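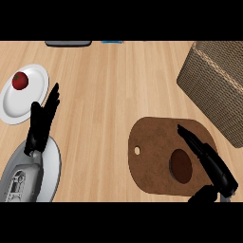 Two-arm teleoperation in simulation: recorded demonstrations replay correctly, but the trained policy stops before the grasp

Asked on 13th March in Teaching by Demonstration
Viewed 1,454 times

Our laboratory is preparing a set of simulated kitchen demonstrations in Nellora. The operator controls both arms by remote control, using a tracked glove for each hand. The task is to take the tomato from the white plate with the left hand and set it on the cutting board, while the right hand waits over the board to steady it.

We have retained 292 demonstrations. Each one replays without error from its saved starting state. A policy trained on the full set moves the left hand toward the plate and then remains there indefinitely with the fingers open. The right hand behaves as intended.

Training was run for 3,000 steps and then repeated with a different seed, with the same result. Two operators contributed to the set. We would appreciate advice on whether the fault is more likely to lie in the demonstrations or in the training settings.

Submitted by: Sandoval Teaching Laboratory

Answer 1 (accepted)

The demonstrations should be examined first. Operators commonly pause before closing the hand, particularly when they cannot judge depth on a flat display. During such a pause the recorded command is almost identical from one step to the next. If the policy receives only the current view and joint positions, it has no means of knowing how long it has already waited, and it learns to continue waiting.

Please plot the left-hand finger commands against time for several demonstrations from each operator. If long flat sections appear just before the grasp, the following is recommended:

Remove steps in which neither arm nor either hand changes beyond a small threshold. Apply the threshold to both sides together, as trimming one arm alone will destroy the timing between them.

Confirm that the finger commands are scaled separately from the arm commands. Multi-fingered hands have many joints with small ranges, and these are easily lost under a shared scale.

Have the model predict a short sequence of actions at each step.

Correct replay confirms only that the commands were saved properly. It does not establish that they are suitable for training.

Teodoro Barrera

Answer 2

We had a similar problem on Zelum and it was resolved by collecting more data. Our final set contained 356 demonstrations. I regret that I no longer have the settings.

Bresetti Support Desk

Comment on Answer 2

Additional demonstrations containing the same pauses would be unlikely to help. It would be preferable to brief the operators first and allow them a practice period that is not recorded.

Teodoro Barrera

Answer 3

Please also verify that the glove calibration is stored with each session. Where two operators have different hand sizes, the same closed fist may be recorded as two different finger positions. The policy may then settle on a value between them, which leaves the hand partly open.

Follow-up from the original poster

The plots showed long flat sections for one operator and shorter ones for the other. We have trimmed the set as described in Answer 1 and are training again. The calibration files were stored for the second operator only.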